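Clearing out the low cabinet

I have put this job off since spring. The cabinet at the end of our office had turned into the place where paper goes to be forgotten, so I finally opened the doors and started on the folders.

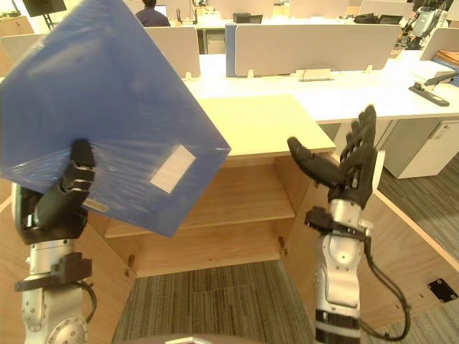
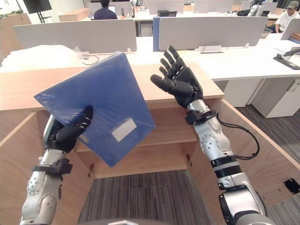

The blue folder with the white label, at the pale wood cabinet.

Cladholm, August

I kept the rules simple. Anything from the Thorlacius job stays. Anything older goes to Lærke Arnardóttir, who decides if it gets scanned or shredded. She took some 200 pages off my hands and sent 3 back.

Blue plastic is for contracts - it always has been, and I don't plan to change it. The folders stand upright now, labels facing out, and the lower shelf is for spare ones only.

Tobiloba wants the Ultside drawings in there too. They won't fit flat, so they stay in the tube for now.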